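Tool offset lost after a gripper reconnect

The pick cell on the bench has been down since the start of October. It is running again, at reduced speed, and I want to get the cause written down while I still have the logs open.

Setup, for people who haven't read the earlier posts: Kilell arm, Drirlow two-finger gripper, wrist camera, everything driven from Unier on the old desktop. The arm picks small flat parts off the bench top. Approach height is set in Unier, and the final descent is a straight line down the tool axis with a force limit on it.

What happened

The gripper dropped off the bus in the middle of a long unattended run. I had 200 cycles queued and was in the other room. Unier handles a dropped gripper by pausing the arm, waiting, and trying to reconnect. The reconnect worked. The run resumed on its own, which I had allowed in the settings months ago and forgotten.

On the next cycle the arm went down past its usual height, the fingertips made contact with the bench, and the lateral move that should have happened in free air happened with the tips pressed on the surface. The force limit did not stop it. The arm finished the move, lifted, closed on nothing, reported a failed pick and started the next cycle. It did this 3 times before the failed pick counter stopped the queue.

I found it stopped with an amber status light and a log entry that said "grasp not confirmed." Nothing in the log mentioned contact.

First guesses, all wrong

My first suspect was the camera calibration. A bad depth estimate would put the target below the surface. I reran the calibration and compared it with the saved one. The difference was far too small to matter.

Next I checked whether the arm had lost position. I sent it to the reference pose and put the pointer on the corner mark. It landed where it always does.

Then I looked at the fingers. I had changed them over the summer for the longer tapered ones from Panagiotou, and a loose finger could have slid down in its slot. Both were tight.

The actual cause

The tool offset is stored in two places. Unier has one, which I edited when I fitted the longer fingers. The Drirlow driver has its own, with a factory default for the short stock fingers. At startup, Unier pushes its value to the arm after the driver has loaded, so the right number wins. On a reconnect, the driver loads again and pushes its default, and Unier does not repeat its own step. From that point the arm believes the fingers are shorter than they are, and every descent goes too low by the difference.

I confirmed it by pulling the gripper cable at the wrist with the arm parked high, plugging it back in, and reading the active tool offset before and after. Before: my value. After: the factory one. It repeats every time.

Why the force limit did nothing

This bothered me more than the offset. The limit was set only for the descent segment. The tips touched near the end of the descent, below the threshold, and the lateral segment that followed had no limit of its own. I had assumed it was inherited. Segments in Unier inherit speed and acceleration from the parent move and do not inherit force settings. The manual does say this, in a table, in the appendix.

So the offset fault set the height wrong and the missing limit let the arm keep going. Either one alone would have been minor.

Changes

Automatic resume after a device reconnect is off. The queue now waits for me to press the button.

The force limit is set explicitly on every segment below approach height, including the lateral ones.

A check runs before each descent. It reads the active tool offset from the arm and compares it with the value in the job file. Any mismatch is a hard stop. The read adds a little time per cycle and I don't care.

The failed pick counter trips at 2 now. Consecutive failures with no part detected between the fingers are almost always something wrong with the cell and seldom bad luck.

Speed is capped at 60 percent until I've had a long run with no reconnects. I have also reseated the gripper connector and added a clamp for strain relief. I never found out why it dropped off the bus in the first place. The cable tests fine. My guess is the bend near the wrist joint, but it is a guess.

I also wrote the factory offset in the driver's config file over with my own number. That would have hidden the fault completely if I had done it first, so I did it last, after testing that the check catches a mismatch. Anyone doing the same should keep in mind that a driver update will probably put the default back.

Fingers are back on and open, nothing gripped, and I'm stepping through the job by hand before I let the queue have it.
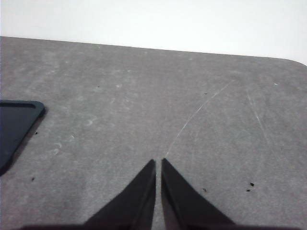

The cable gets replaced when the new one arrives. Until then I pull the connector once at the start of each session, with the arm parked high, and make sure the offset check trips before loading a job.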